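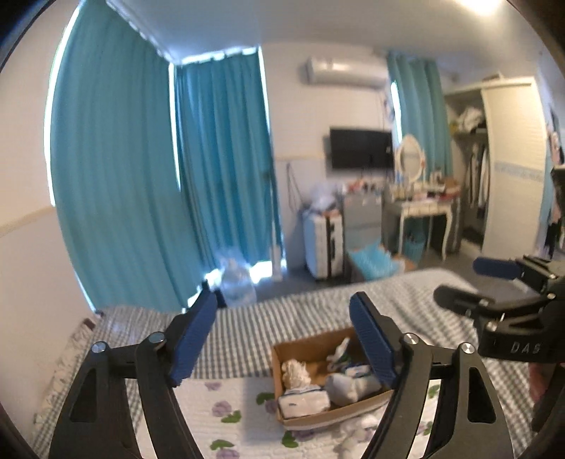 Fig. 1. Open box on the bed, ready for sorting.

6 min read

Section 2. Unpacking and Sorting Small Items in a Bedroom

This section covers mixed boxes: soft goods, packets, wrapped bundles, and the small things that end up on top of a dresser. For clothing on hangers, see Section 3. For framed mirrors and glass, see Section 5.

2.1 Before you start

Choose one flat surface and use it for the whole job. A made bed works well. Leave the quilt on and put the box on top of it, near the side you will be standing on. In a room where the vanity is already full of bottles, as in Fig. 1, do not plan on using it as a second work surface.

You will need:
- one Brumex shallow box, or any open carton with low sides
- a bag for trash
- a marker and the Sollard label sheet from your kit
- a damp cloth

CAUTION: Wipe the bottom of any carton that has been on a garage or porch floor before you set it on bedding.

2.2 Emptying the box

1. Open the curtains or turn on the overhead light.
2. Fold the flaps out and down, or cut them off if you don't plan to reuse the box.
3. Take out plush and other soft items first. Shake each one over the box and check it for small parts caught in the pile.
4. Take out packets next. Keep them printed side up so you can read them when you put them away.
5. Lift wrapped bundles with both hands and set them on the quilt. Do not unwrap them yet.
6. Feel along the bottom seams for anything flat, such as cards or receipts.
7. Put loose plastic in the trash bag as you come to it.

NOTE: Clear bags are easy to mistake for trash. Look inside any bag on the floor before you throw it out.

2.3 Sorting

1. Make one group for this room, one for other rooms, and one for storage.
2. Unwrap the bundles and add the contents to the groups.
3. Carry the "other rooms" group out now. If you leave it on the bed it will get mixed in again.
4. Put toiletries upright on the vanity, tall bottles at the back. Extras go in a basket underneath.
5. Return the storage group to the box, heaviest items on the bottom and plush on top.

CAUTION: Do not pile items on an upright suitcase. If one is already stacked, clear the top before you move it.

CAUTION: Keep boxes and bedding away from the air outlet of a wall-mounted air conditioner, and do not stand on a stool with a loose cushion to reach a high shelf.

2.4 Labeling and closing

1. Write the room and contents on a Sollard label. Two or three words is enough.
2. Stick the label on a short side, where it will show on a shelf.
3. If you have the Flistano lid, press down all four corners until they sit flush. The lid will not close over a box filled past the rim.

The extended label set has 1,000 labels. The standard set does not include refills.

2.5 If something doesn't fit

Plush items can go in a separate bag and be stored on top of the closed box. Do not force them under the lid. For bulky bedding, use the Arabzadeh storage sack and follow the instructions in Section 4.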